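**Unit 6: Lighting and surfaces in large interiors**

Reading before Friday: Biton, sections on luminance and panel walls.

1. Terms. *Illuminance* is the light arriving at a surface, in lux. *Luminance* is the light leaving it towards the eye. A white wall and a black ceiling under equal illuminance differ greatly in luminance.

2. Working values for the exercise

| Item | Value |
|---|---|
| Target on the working plane | 300 lx |
| Mean reading, grid A | 399 lx |
| Reading directly under a fitting | 796 lx |

Divide the grid A mean by the target and state the ratio to two decimal places. The reading under the fitting is not to be included in the mean.

3. Dark overhead zones. Fittings seen against a near-black background carry strong contrast. Glare is judged from the luminance of the source against its surroundings, so the same panel scores worse here than on a white soffit. Use the Ruiz-Ortega method, steps 1 to 4 only.

4. Panelled walls. Record seams and any change of finish. Reflectance is taken per panel, away from the seams.
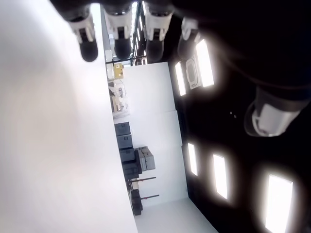
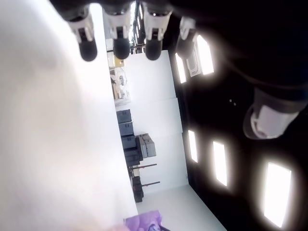 Fig. 6.2 (second picture). Bright rectangular light panels against a dark background; plain white wall in large flat panels.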